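Studio notebook, Nirkance room B
26 September 2022

Mix prep for the Zukora reissue, track 6 (Lyimo remix)
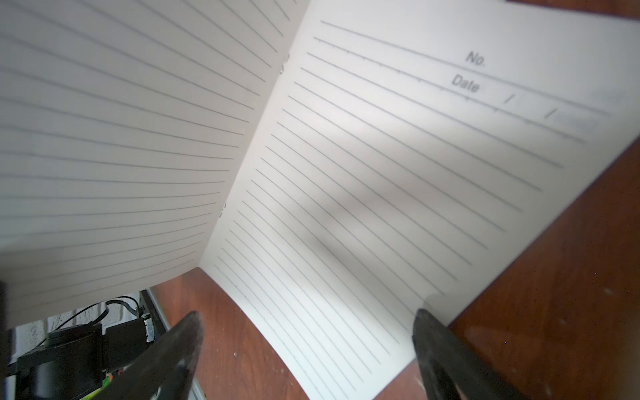 Transferred the remix stems from the Alero drive this morning. The kick and the sub are printed on one stereo track, so sidechaining the bass against the kick is out unless Stela has the original session. Gain staging first: all stems pulled down 6 dB before the mix bus. Settings below are typed straight in. The paper book still has ruled pages with no writing on them, and the last transfer notes we kept by hand took too long to search. Anything that affects recall goes in this file.

Kick/sub track
High-pass at 28 Hz, 12 dB per octave. A steeper slope moved the phase enough to soften the front of the kick. Narrow cut at 52 Hz, 3 dB. The note there rings past the next hit in the second drop. Tried a multiband compressor on the low band and took it out again. Clip gain on the offending notes did the same job with less pumping.

Lead synth
Harsh between 2.5 and 4 kHz once the filter opens. Dynamic EQ, 4 dB maximum reduction, fast attack. The printed delay is mono and slightly late against the grid. Left the timing alone. Added a short stereo room, 896 ms decay, return high-passed at 300 Hz.

Vocal
Two clicks in the breakdown, both at edit points. Crossfaded by hand. The de-esser is set for the chorus and works too hard on the verse, so automate the threshold. Precious Mkhize wants the vocal up 1 dB in the breakdown only. Done on version 9.

Mix bus
Compressor 2:1, slow attack, auto release, never more than 2 dB of reduction. Limiter off for the mastering copy. Peak sits at -4.1 dBFS.

Problems
Session crashed twice on export. Both times the convolution reverb was live. Froze that track and the export completed. Buffer size made no difference.

The mono check loses most of the wide pad in the intro. Stela Matei's rough from May has the same fault, so it was in the synth patch before the remix. Reduced width to 60 percent. Still thin. Ask her for the dry print.

To do
Null test version 9 against version 8 with the vocal muted.
Relabel stem 602, currently marked as hats, contains claps.
Print instrumental and extended edit at 24 bit.

Nirkance studio notes | Internal contact: room B desk | Back to top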